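Living room walk-through, Merrick flat, October 5, 2023

I do this twice a year now, once in January when the heating has been on for weeks and once in the fall, and I use the same sheet every time. It started as the Fallerholm rental checklist and I've scribbled on it so much that it's really mine by now. My comments are under each item.

1. Smoke alarm: pressed and heard
OK. Loud as ever - my ears are still ringing! The sticker gives the replacement year, so I wrote that on the inside of the fuse box door too.

2. Outlets and extension cords
Needs attention. One power strip, the old Kelow one behind the couch, had another strip plugged into it. I took the second one out and put it in the hall closet. The wall outlet by the door is a bit loose in its plate as well. Screws to tighten, power off first.

3. Table and anything left out on it

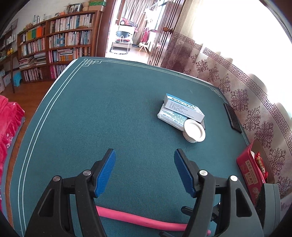 Medicines are the thing I'm fussiest about in this room, and I mark this item as a fail if they're sitting anywhere a visiting kid could get at them (my own rule, Fallerholm only asks about candles). So it's a fail this time. The medicine box is out on the green tabletop with a white packet under it, and both need to go up in the high cabinet. The red tin with the tissue sticking out can stay, as long as no candle ever goes near it. I also check dates while I'm at it, and anything expired goes back to the pharmacy in a bag.

4. Curtains clear of heaters
OK. I move the heater for this one and measure with a tape, because my idea of "far enough" gets smaller every winter. The floor tape from last January is still down, so that was quick.

5. Heater
OK with a note. It's rated at 2,000 watts and it goes straight into the wall, never into a strip. Cord felt fine all the way along, plug has no brown marks. I still want to vacuum the dust out of the back before the cold comes.

6. Lights and remotes
OK. Every lamp came on, and the dimmer went up and down without flickering.

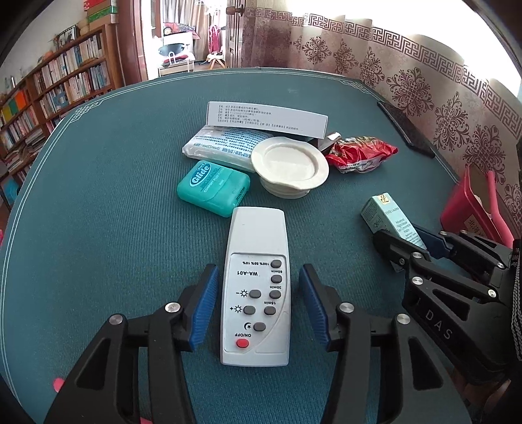 I also take the back off each remote and look for crusty batteries, which I skipped for years until one leaked on me in a drawer. Spares live in the kitchen, in their own box, not rolling around with coins and keys. If there's a button cell in anything, I make sure the little screw is in and tight.

7. Walkway to the door
OK. I walk it in the dark, in socks, and if I stub a toe it's a fail. No toes this time!

8. Window latches
One sticky. The Nindthorpe latch on the left needs a drop of oil, same as last fall.

To do: medicines up high, outlet plate, heater dust, latch oil. Recheck item 3 before the weekend guests come.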